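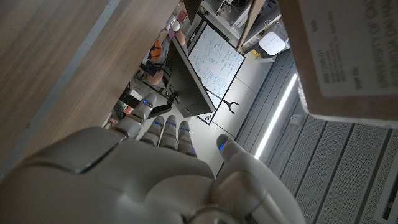

Pre-run checklist for wrist-camera perception and hand control software

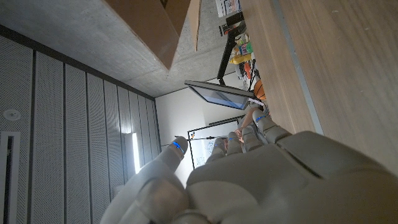

Kekent Perception and Control Group — Software Tools Team

Filled in by: Yuto Morikawa
Second reader: Muthoni Mohamedi
Date: January 13, 2026
Software: Clurklow control stack, Koubek planner

Marks used: OK, FIX (repair before the run), NOTE (may run, but read the comment).

Section A. Camera stream

A1. Stream starts from the launch file without manual steps. OK

A2. Image rotation is set in the configuration and not inside the detector code. FIX
Comment: The view from the wrist is strongly tilted. In the second picture the concrete ceiling is at the upper left, and a detector which expects the floor at the bottom will make wrong guesses. I found the rotation value in two places. Please keep only the one in the camera file. — Y.M.

A3. Hand mask is loaded and covers the palm, the back of the hand and all five digits. NOTE
Comment: The hand takes a large part of the image, so the mask is important. The present mask was drawn in June for the old camera angle. It cuts too close at the thumb. Muthoni will draw it again with a wider border.

A4. Exposure is locked before the first frame is saved. FIX
Comment: The long light strip glows white in both views. With automatic exposure the gray fingers change brightness when the wrist turns, and the mask check then gives a false alarm. Lock it at the value in the shared file.

A5. Blue lights near the fingertips are excluded from the color tracker. OK
Comment: Threshold raised to 120. I tested with the saved log only, not yet with the live stream.

Section B. Planning scene

B1. The wooden surface is in the collision model, with its edge strip. OK
Comment: It comes very close to the camera in the first picture. Noboru asked if the edge strip needs its own object. I think no, one box with a margin is enough.

B2. The cardboard box is in the collision model. FIX
Comment: Missing. The planner knows the table model and the wall, but no box. Add it as a fixed object first. Detection from depth can come later.

B3. People are treated as a stop condition and never as an obstacle to plan around. OK
Comment: Both views have a part of a person in the background: an arm and hand in one, a hand and forearm near the whiteboard in the other. The person detector must accept such partial views. In the test set it missed some forearms, see ticket 2135.

B4. Depth on the perforated panels is filtered. NOTE
Comment: The fine holes give noisy points at long distance. The filter works, but it also removes thin objects, for example the legs of a stand. Do not lower the limit without asking Kanako Fukuda.

Section C. Hand control

C1. Joint names in the hand driver and in the planner are the same. OK
Comment: Checked one by one. The thumb base was wrong last time — now corrected.

C2. Control loop holds 100 Hz during image recording. OK

C3. Watchdog stops the hand when no command arrives. FIX
Comment: The value in the file is 2000 ms. This is too long for a run with people in the same room. Þröstur proposed 120 ms and I agree. Somebody must change it also in the simulator, or the tests will not show the same behavior.

C4. Software stop works from the operator terminal and from the Drillamgate panel. OK
Comment: Tried two times from each.

Section D. Recording and logs

D1. Joint states and images use the same clock. OK

D2. Readable text in the images is blurred before upload. NOTE
Comment: There is handwriting on the whiteboard and a printed label on the box. The blur tool finds the whiteboard well, but small rotated text on the label is a problem for it. Please check by eye until the tool is improved.

D3. Log folder has the commit number of both repositories. OK

Result: run is not released. Open items are A2, A4, B2 and C3. When they are closed, repeat only these items and C4, then send the sheet to Noboru Murakami for release.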